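Work and Organization – Unit 6 handout
Automation in garment handling: what changes for the staff
Instructor: Omprakash Chauhan

Background

The case for this unit is Gollanent, a firm that washes and sorts team sportswear for schools and clubs. It employs 53 people at one site. In April it began moving part of the sorting and folding work to two-armed robots supplied by Wovley. Washing and pressing had been mechanized for years, but loose clothing was still handled by hand.

Read the Kamo interviews before Wednesday. Page references below are to the course reader.

1. Tasks and jobs

A job is a bundle of tasks, and automation usually takes over some of them first. At Gollanent, a sorter's shift included unloading, checking for damage, matching sets, folding, and packing. The robots were assigned picking up and folding. Checking and matching stayed with the staff, and a new task was added: attending to the machines when a garment is dropped or badly gripped.

2. Why soft goods are difficult

A box keeps its shape when it is lifted. A jersey does not. Each garment arrives in a different heap, with hems and sleeves hidden, and the gripper must find an edge before anything else can be done.

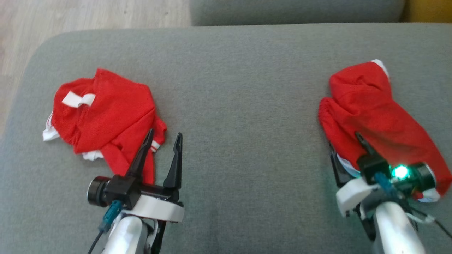

Experienced sorters find that edge by touch and seldom think about it. Noboru Ueda, a shift lead interviewed in the reader (p. 587), reports that he had trouble explaining the skill when the engineers asked him to. Knowledge of this kind is called tacit knowledge. It often becomes visible to management only when a machine is expected to replace it.

3. Pace, pay, and supervision

Under the old system, sorters were paid a bonus above 500 pieces per shift. The bonus was withdrawn when staff and robots began to share a line, and a flat hourly supplement took its place. Opinions differed. Older workers welcomed the steadier pace – several of the fastest sorters lost income.

For discussion

Who should decide which tasks are handed over, and at what stage should staff be consulted?
Is attending to a robot skilled work? Compare Ueda's account with Nwankwo's definition of skill.

Written responses are due at the start of the next session.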